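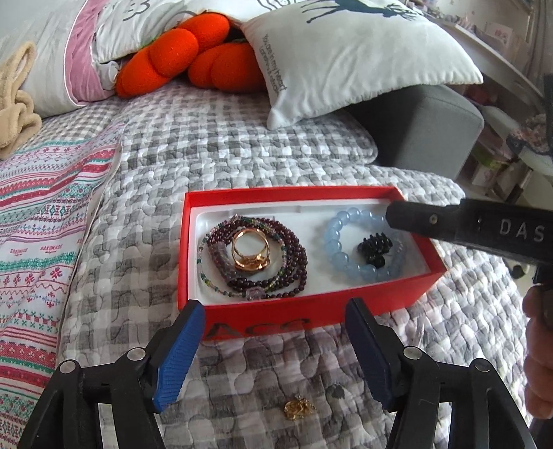 Figure 3. Beaded jewelry kept in a red box with a handwritten label beginning "Acc".

4.2 Storage and labeling at home

Households in Stornard and Fullow were asked where they kept small personal items and whether the place was marked in any way. Of the 500 forms sent out, 499 could be used; one came back blank. Labels were mostly short. Many people wrote only the first letters of a word, and several said the label was meant for other members of the family. 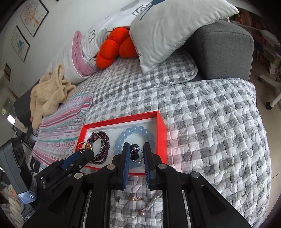
Rings were the items most often stored apart from their original packaging. In Fullow, 24 households kept them with buttons or coins, a habit that was rare in Stornard. Age made little difference. The number of rooms did – people in larger homes named more storage places and were less sure which one held a given item.

We did not ask about value. The earlier Thibodeau survey did, and roughly 200 of its forms were left unfinished at that question. Answers about lost items are treated separately in Section 4.3.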